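검색어를 입력하세요 검색
공유 17 댓글 3

릴섬 숙소동 침실 안전점검표 (의견 포함)

점검일: 2018년 10월 6일
점검 대상: 릴섬(Liltham) 숙소동 2층 침실, 복도, 공용 세탁실
점검자: 오스카리 투오미넨
양식: 플리라노 시설관리 침실용 점검표, 6월 개정판
판정 표시: 양호 / 조치 필요 / 해당 없음 / 확인 못 함

점검표는 방 입구에서 시작해 시계 방향으로 돌면서 작성했다. 판정만으로 내용을 알기 어려운 항목에는 의견을 적었고, 의견이 없는 항목은 지난번과 달라진 점이 없다는 뜻이다. 입주자의 옷장과 서랍 안은 점검 범위에 들어가지 않는다. 침대 위 물건은 화재와 통행에 관련된 경우에만 기록한다.

1. 출입문과 통로

1-1. 출입문이 끝까지 열리는가
판정: 양호
의견: 경첩에서 소리가 난다. 열고 닫는 데는 지장이 없다. 다음 정비 때 윤활유를 바르면 된다.

1-2. 안에서 열쇠 없이 문을 열 수 있는가
판정: 양호

1-3. 문에서 침대까지 통로가 확보되어 있는가
판정: 양호
의견: 바닥에 놓인 신발을 문 뒤쪽으로 붙여 달라고 입주자에게 말했다. 통로 폭 기준은 양식 뒷면의 것을 그대로 썼다.

1-4. 문틀과 문턱에 걸려 넘어질 만한 손상이 있는가
판정: 조치 필요
의견: 문턱 금속판의 나사 하나가 올라와 있다. 맨발로 다니는 사람이 많으므로 이번 주 안에 조일 것. 드라이버로 눌러 보니 구멍이 헐거워서 조금 긴 나사로 바꾸는 편이 낫다.

2. 전기

2-1. 콘센트와 스위치 덮개가 깨지거나 들떠 있지 않은가
판정: 양호

2-2. 멀티탭을 다른 멀티탭에 이어 쓰고 있지 않은가
판정: 양호
의견: 멀티탭은 솔타니 제품으로 통일되어 있고 개별 스위치가 달린 형이다. 코드가 침대 다리에 눌리지 않는지도 같이 보았다. 눌린 곳은 없었다.

2-3. 전열 기구(전기 매트, 온풍기, 전기 포트)를 방 안에서 쓰는가
판정: 해당 없음
의견: 입주자에게 구두로 확인했다. 전기 매트를 쓰고 싶으면 먼저 신청서를 내야 한다고 다시 안내했다. 신청서 양식은 1층 게시판 아래 칸에 있다.

2-4. 천장등과 취침등이 정상으로 켜지는가
판정: 조치 필요
의견: 취침등이 켜진 뒤 깜박인다. 전구를 바꿔 끼워도 같았다. 소켓 접촉 문제로 보고 전기 담당에 넘겼다. 수리 전까지 취침등 대신 책상등을 쓰도록 했다.

3. 침대와 난방

3-1. 침대 프레임이 흔들리지 않는가
판정: 양호
의견: 네 귀퉁이를 손으로 눌러 확인했다. 머리 쪽 볼트는 다음 점검 때 한 번 더 조이는 것이 좋다.

3-2. 시트와 매트리스에 찢어진 곳이나 탄 자국이 있는가
판정: 양호
의견: 시트는 다음 교체일까지 써도 된다. 매트리스는 모서리를 들어 아랫면까지 보았다.

3-3. 라디에이터 주위에 탈 수 있는 물건이 있는가
3-4. 침대 위에 보관 중인 물건이 있는가
두 항목은 서로 이어지므로 의견을 한데 적는다. 난방은 아직 전체 가동 전이고, 가동 시작 전에 모든 방의 이 항목을 끝내는 것이 올해 목표다. 작년에는 가동을 시작하고 나서 점검을 돌았기 때문에 이미 널어 놓은 빨래를 치우는 일부터 해야 했다.
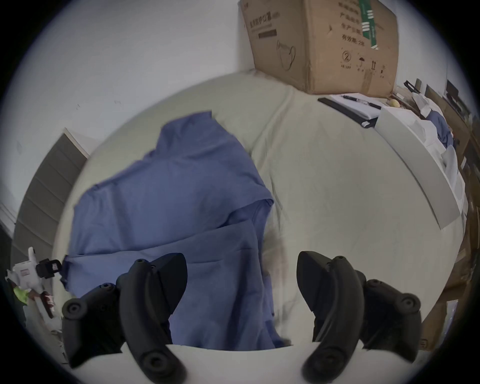
난방 가동 전 점검에서 가장 자주 나오는 지적은 라디에이터에 옷을 거는 습관이다. 젖은 옷이든 마른 옷이든 방열판 위에 덮어 두면 열이 빠지지 않고, 온도조절 밸브가 방 온도를 잘못 읽는다. 이 방은 회색 방열판 가로살 위에 걸린 것이 없어 3-3은 양호로 적었다. 침대 위에 구겨진 채 놓인 파란 웃옷은 지적 사항이 아니다. 다만 가동이 시작되면 벗은 옷은 옷걸이나 세탁 바구니로 보내고, 방열판 쪽으로 밀어 놓지 않도록 안내했다. 3-4는 조치 필요로 적었다. 흰 벽 옆, 침대 안쪽에 기대어 둔 큰 갈색 골판지 상자 때문이다. 마스크 그림이 인쇄된 상자인데, 내용물이 무엇이든 종이 상자를 자는 자리에 두면 안 된다는 규정은 같다. 겉면에 우산 모양 취급 기호도 있으니 옮길 곳은 습기가 적은 선반으로 정하고, 창턱이나 세탁실 바닥은 피할 것.

3-4 후속 조치
상자는 복도 끝 비품장 중간 칸으로 옮긴다. 비품장 맨 위 칸은 쓰지 않는다. 손이 닿지 않아 의자를 밟고 올라가게 되고, 6월에 그렇게 하다가 넘어진 일이 있었다. 상자를 옮긴 다음 비품 대장에 위치를 적는다. 대장에 올라 있지 않은 물품이면 새 줄에 추가한다.

3-5. 온도조절 밸브가 돌아가는가
판정: 확인 못 함
의견: 가동 전이라 밸브를 돌려 보는 것만으로는 판정할 수 없다. 가동 후 첫 방문 때 방열판 위쪽과 아래쪽을 손등으로 비교해 본다. 위쪽만 차가우면 공기를 빼야 하고, 작업할 때는 받침 그릇과 걸레를 가져갈 것.

3-6. 배관 이음부에 누수 흔적이 있는가
판정: 양호
의견: 휴지를 대고 확인했다. 묻어나는 물기가 없었다. 옆방과 같은 배관을 쓰므로 한쪽에서 물이 새면 양쪽을 모두 본다.

4. 창문과 환기

4-1. 창문이 열리고 잠기는가
판정: 양호

4-2. 창문 개방 제한 장치가 작동하는가
판정: 양호
의견: 팔티아에서 납품한 제한 장치로, 작년에 교체했다. 손잡이를 위로 올린 상태에서는 걸리지 않는다는 점을 입주자가 모르고 있어 직접 보여 주었다.

4-3. 창틀과 벽에 곰팡이나 결로 자국이 있는가
판정: 양호
의견: 창틀 아래쪽 실리콘이 조금 벌어져 있다. 지금은 문제가 없지만 겨울에 결로가 생기면 그 틈으로 물이 들어간다. 보수 목록에 올렸다.

4-4. 환기구가 막혀 있지 않은가
판정: 조치 필요
의견: 환기구 덮개 안쪽에 먼지가 두껍다. 청소기로 빨아내면 되고 분해할 필요는 없다. 덮개를 물로 씻었을 때는 완전히 말린 다음 끼운다.

5. 화재 감지와 대피

5-1. 연기 감지기가 작동하는가
판정: 양호
의견: 시험 버튼을 눌러 경보음을 확인했다. 누르기 전에 복도에 시험 중 표지를 세웠다. 다른 점검자도 꼭 표지부터 세울 것. 지난번에 표지 없이 누르는 바람에 야간 근무를 마치고 자던 사람들이 전부 밖으로 나왔다.

5-2. 감지기에 덮개나 테이프가 붙어 있지 않은가
판정: 양호

5-3. 대피 안내도가 문 안쪽에 붙어 있는가
판정: 조치 필요
의견: 안내도가 예전 것이다. 동쪽 계단 공사 이전의 경로가 그려져 있다. 새 안내도는 200부를 인쇄해 두었으니 관리실에서 받아 교체한다. 예전 안내도는 떼어서 폐기하고, 새것을 그 위에 덧붙이지 않는다.

5-4. 입주자가 집결 장소를 알고 있는가
판정: 양호
의견: 주차장 입구라고 바로 답했다.

6. 복도와 공용 세탁실

6-1. 복도 비상구 표시등이 켜져 있는가
판정: 양호

6-2. 복도에 물건을 쌓아 두지 않았는가
판정: 조치 필요
의견: 접은 건조대가 비상구 쪽 벽에 기대어 있었다. 건드리면 통로 쪽으로 쓰러지는 각도라 세탁실로 옮겨 놓았다. 주인을 몰라 건조대 손잡이에 쪽지를 붙였다.

6-3. 건조기 먼지 거름망이 비워져 있는가
판정: 조치 필요
의견: 안쪽 건조기의 거름망이 차 있었다. 현장에서 비웠다. 사용한 사람이 매번 비우기로 되어 있는데 잘 지켜지지 않는다. 벽에 붙은 안내문 글씨가 바래서 읽기 어려우니 새로 뽑아 붙인다.

6-4. 바닥 배수가 되는가
판정: 양호
의견: 물 한 통을 부어 확인했다. 빠지는 속도는 느린 편이다. 배수구 덮개 아래 머리카락을 걷어 내니 나아졌다.

6-5. 세제와 표백제가 따로 보관되어 있는가
판정: 양호

조치 요약과 담당

문턱 나사 교체: 시설 담당, 이번 주 안
취침등 소켓: 전기 담당, 접수 완료
침대 위 골판지 상자 이동: 입주자와 점검자가 함께, 난방 가동 전
환기구 먼지 제거: 청소 담당, 정기 청소 때
대피 안내도 교체: 관리실, 전 층 동시에
복도 건조대: 세탁실로 이동함, 주인 확인 남음
건조기 안내문: 관리실

입주자 의견란
"밤에 복도 센서등이 너무 빨리 꺼집니다. 화장실에 다녀오는 동안 한 번은 꼭 꺼져요."
점검자 답변: 점등 시간을 늘릴 수 있는 기종인지 확인한 다음 답하겠다. 기종 번호는 적어 두었다.

재점검은 난방 가동 후에 하며 3-4, 3-5, 5-3을 먼저 본다. 그때 방에 사람이 없으면 문에 쪽지를 남기고 다시 방문한다.

작성: 오스카리 투오미넨

댓글 3

비품담당
중간 칸은 지금 수건으로 차 있습니다. 수건을 아래로 내리고 자리를 만들어 둘 테니 상자는 오후에 가져오세요.

2층 입주자
건조대 제 것입니다. 쪽지 봤고 방으로 가져갔습니다.

O. 투오미넨
확인했습니다. 6-2 담당란은 완료로 고치겠습니다. 건조대는 방 안에서도 라디에이터에 붙여 세우지 말아 주세요.

공유 17
검색어를 입력하세요 검색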